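Packing up the spare room at Stulormont, one bed at a time

If you were wondering why the neighborhood page went quiet last week, blame the spare room. We have a move coming up in February, I have been put in charge of the small stuff, and the small stuff turns out to live almost entirely in one room.

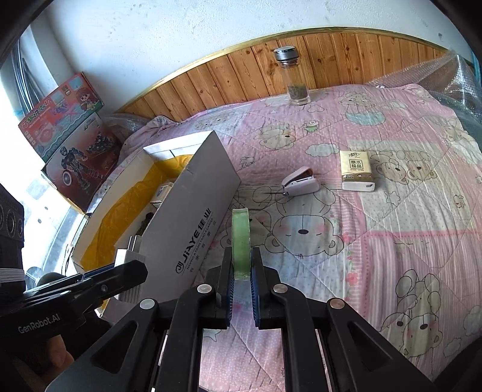

The big furniture is easy. Somebody measures it, somebody swears at it, and it goes down the stairs. What takes the time is the stationery, the chargers, the half-used tape, the things you own because they were in a drawer when you got there. I have been at it every evening after dinner and I'm still finding plugs.

For anyone who missed the last update, Stulormont is the old row of apartments behind the Bata shoe store, and our whole floor is shifting across the courtyard while the pipes get replaced. There are 18 households in all. Some people are gone for a few weeks and some, like us, decided that if everything had to go in a box anyway we might as well stay in the new place for good. The second building is brighter and the kitchen has a window that opens, so I wasn't hard to persuade!

The notice came under the door on a Sunday, which felt a little rude. It gave us the dates for the water being shut off, the hours the elevator would be padded and reserved for movers, and a limit on how much could be left in the hallway overnight. (The limit is nothing. They used a whole paragraph to say it.)

So, the bed. I've been using it as a sorting table all week, with the pink quilt still on, the one with the bears and bunnies and clouds. I did think about putting an old sheet over it first and then I didn't. It's the right height, it's soft enough that I can put a glass bottle down without worrying, and I can walk along one side of it and reach nearly everything. My back has thanked me for it. The first night I tried sorting on the floor and I had to be helped up, and we won't be doing that again.

My system, if you can call it one, is that everything comes out onto the quilt before anything goes into a box. The stapler, the tissues, the tape, all of it gets laid out where I can see it. Then I go through and decide what is traveling and what is going to a neighbor. The boxes I'm using are mostly ones we already had. There's a white cardboard one I'm fond of that I lined with a yellow plastic bag, and that's where the cables and the little white odds and ends go. The bag means I can lift the whole lot out in one go at the other end and not have to pick adapters out of the corners with my fingernails.

Horácio Magalhães from the second floor came up to borrow a marker and stayed for an hour. He has moved 62 boxes across the courtyard so far and he keeps the tally in pencil on the inside of his front door, which he says he's allowed to do now. His advice was to wrap first and decide later. Mine is the opposite, and we had quite a lively talk about it. If you wrap everything in bubble wrap before you've decided whether to keep it, you end up carrying a beautifully protected thing you don't want. He says I'll never finish my way. We'll see who's eating dinner off a real plate first.

I will give him this much, though, he was right about the bubble wrap itself. I bought one roll and thought it was plenty. It was gone in two evenings, and I had to go down to Salgado on the corner for more. They've started keeping moving supplies by the register because so many of us have been in asking, and the new roll is 100 feet, so please, nobody else do what I did and buy the short one. They had green tape too, the see-through kind. I like it because you can tell at a glance which boxes are ours, and half the building is using brown.

A word on toys, for those of you with kids or grandkids. Keep the original boxes if you've still got them. Ours have been stacked against the wall for ages and I had been grumbling about the space they took up, but a toy box with a girl on the front and another with a blue robot on it are much easier to stack than two bags of loose arms and legs. They'll go across last, on top of something heavy, and they'll be the first thing opened. I've been given firm instructions about that.

Lids are worth hanging on to as well. I had a long grey one that had lost touch with its bottom half, and I very nearly put it out for recycling. Lids lie flat, and they make a decent divider when you've got a layer of heavy things and a layer of things that crush. Valter Seixas, who is coordinating the elevator schedule for our side, has been collecting flat cardboard in the lobby for exactly this, so if you have spare lids or box sides, leave them with him before nine in the morning. After nine he's in the elevator, and he can't take anything from you because his hands are full.

Valter also asked me to pass on the following, and I'm doing my best to put it nicely. The carts are shared. There are four of them, they came on loan from Cakunen, and every one has to be back in the lobby by the end of the evening slot. Last week one spent the night in somebody's bathroom. We don't know whose and he isn't asking, but he'd like it not to happen again. He'd also like people to write their new apartment number on two sides of every box, because boxes get stacked, and whichever side you wrote on will be the side facing the wall. Our new number is 331, and I've written it so many times this week that I put it on a birthday card.

The other question I keep getting in the hallway is about kitchens. The gas on our floor stays connected until the last household on the landing is out, so there's no need to pack your pans early. I'd keep one pot, one knife and a bowl each until the final morning. Glass is another story. Anything glass that you're not using this week should be wrapped by now, and that includes the bottles and jars we all leave out because we tell ourselves we're going to use them. I have one with a silver cap and a bit of dark tea in the bottom that has been following me from room to room. It's on the bed at the moment. It was on the windowsill before that, and I'm going to put it in my coat pocket on the day and be done with it.

If you have extra supplies, there's a swap shelf in the laundry room starting this week. Tape, markers, newspaper, string, bags with handles, anything clean. Staplers are welcome too, apparently, as several people have been stapling labels to their bags. I'm keeping my pink one, sorry, it's the only thing in this apartment I can always find.

The elevator slots for our side are posted by the mailboxes. Mornings are nearly full, but there was plenty of room in the late afternoon when I looked. If you need an extra pair of hands for carrying, put your name under Horácio's on the same sheet and he'll match you with somebody on your floor. If you only need a second opinion on what to keep, knock on our door after dinner. I'll be in the spare room.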